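Review: Halonen hand-held gripper pair, after six months of shirts

I bought the Halonen pair last November to record folding demos for our two-arm setup, and I've been meaning to write this up ever since. Short version: I love these things, and one of them bit me. Both facts belong in a review.

What I like

They're light enough to use all morning, they pair in seconds, and the finger travel feels natural after one practice shirt. We've logged a little over 1,000 folds for the Clotmont project and the arms learned more from those than from anything we recorded with our old Jurker handles. The grip on thin cotton is wonderful. You can pick up a single layer of a sleeve, which the Jurkers never managed!

What went wrong

In the middle of a session the right gripper stopped letting go. I released the trigger, the light stayed green, and the fingers kept closing on the hem. I reached over with my free hand to pull the fabric out (don't do this) and got a fingertip pinched hard enough to leave a blood blister. The recording showed the trigger at zero the whole time, so the software thought the gripper was wide open. That bothers me more than the blister. A replay of that demo on a real arm would have been wrong from that point on, with every status light looking perfectly happy.

Support answered in a day and sent a test routine: 60 open-and-close cycles with a shirt in the fingers, then the same with nothing in them. Mine stuck on cycle 12 with cloth and never once without it. They swapped the finger drive at no charge and sent new firmware -- version 90 -- that compares real finger position against the trigger and flashes red if the two disagree.

I've run it on T-shirts since the repair, both hands on the hem, same table and cloth as before.

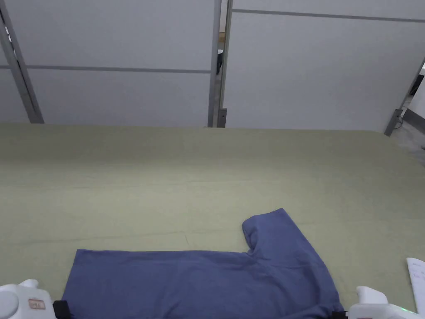

Should you buy it?

Yes, with the new firmware on before you touch any fabric. Check the version in the menu, as older stock may still have the previous one. Run the cloth test yourself the first day. And if a finger sticks, power down first and then free the shirt.

I'd still like a proper release lever on the outside of the housing. The Nerkitz pair has one, though it's heavier and the fingers are clumsy on sleeves. Put that lever on the Halonen and I'd have no complaints left. Four stars, and I'll happily make it five if they do.

Posted May 28, 2019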